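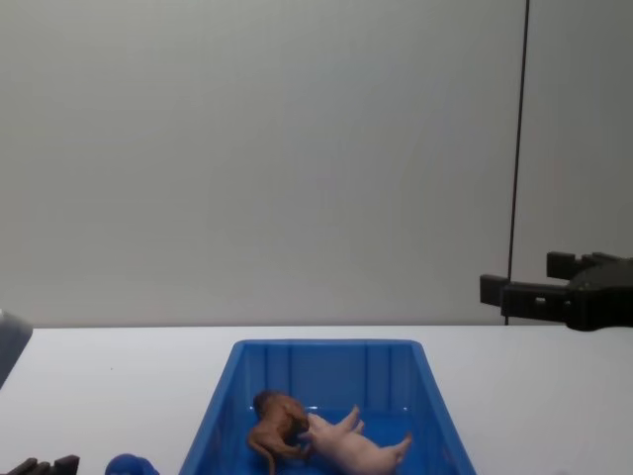

Inventory of a farmer's goods found in the Hviid papers

A list of household goods drawn up after the death of a tenant farmer has been read in full for the first time, and it gives an unusually close account of what a family of modest means owned more than three centuries ago.

The list was folded inside a rent book in the Hviid papers, a private collection of estate records that was handed over to the archive last year. The rent book itself had been catalogued long ago under its first page, and the sheets at the back were put down as blank. They are written on both sides, in two hands, in ink that has faded to a light brown.

Guðlaug Sveinbjörnsson, who is working through the estate records, came across the sheets in December while checking page counts against the old catalogue. She has now finished a full copy of the text, with the spelling left as it stands.

The farm was at Pidelitz, a small settlement on the edge of the estate that had disappeared from the maps by the time the first proper survey was made. Until now it was known only from a line in the rent accounts and from a boundary stone that names it. The inventory shows that at least one household there was doing rather well. It kept cattle, sheep and a pair of working horses, and it had a separate building for brewing.

What the list contains

The men who made the list went through the house room by room. They began in the main room with the table, the benches and a locked chest, and ended in the loft with sacks of barley and a broken saddle. Each entry has a value beside it. The most costly thing in the house was a bed with its hangings, put down at more than the two horses together.

Several entries are harder to explain. A "box of sea glass" was valued at nothing but still written down. A set of weights is said to be "of the old kind, not to be used", which suggests that the measures used at market had changed within living memory. There are five books, none of them named, although one is described as missing its boards and another as belonging to the priest.

The widow's own property was listed apart from the rest, on the last sheet, and in the second hand. It includes a loom, a quantity of dyed wool, a silver buckle and a cow. The cow was crossed out and then written in again. Sveinbjörnsson thinks there was an argument over it, and a note in the margin, of which only the words "as she says" can be read, may have to do with the same matter.

Debts

A short section deals with money owed to the dead man. Most of the sums were small, and most of the people who owed them lived within a day's walk. One name comes from much further off. A merchant at Ginance owed for 60 fleeces, delivered and not paid for. This is the earliest mention of wool from the estate being sold outside the district, and it comes a full generation before the trade appears in the landlord's own accounts.

It isn't known if the debt was ever paid. The merchant's name has been rubbed and two readings are possible.

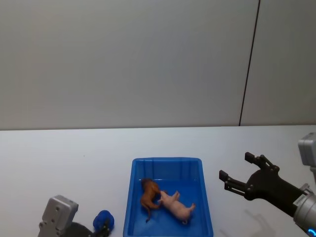
Dating the sheets

The inventory has no year on it, only a saint's day. The paper has a watermark which matches other sheets in the collection, and the tenant's name drops out of the rent book at the point where the list was tucked in. Taken together these place it in the 1680s. A closer date may come from the parish registers at Clidel, which are being repaired and can't be seen by readers at present.

Work on the rest of the collection

The Hviid papers run to more than 2,000 items, and 200 of them have been checked so far. Most are receipts, leases and letters about drains. Sveinbjörnsson will carry on with the rent books first, as four more of them have loose sheets at the back that were never described.

A copy of the inventory, with a version in modern spelling on the facing page, can be read at the enquiry desk during normal opening hours. The original sheets have been flattened and are kept separately from the rent book, and readers who need to see them should write in beforehand. Anyone who has come across the name Pidelitz in deeds, family letters or field names is asked to get in touch with the archive.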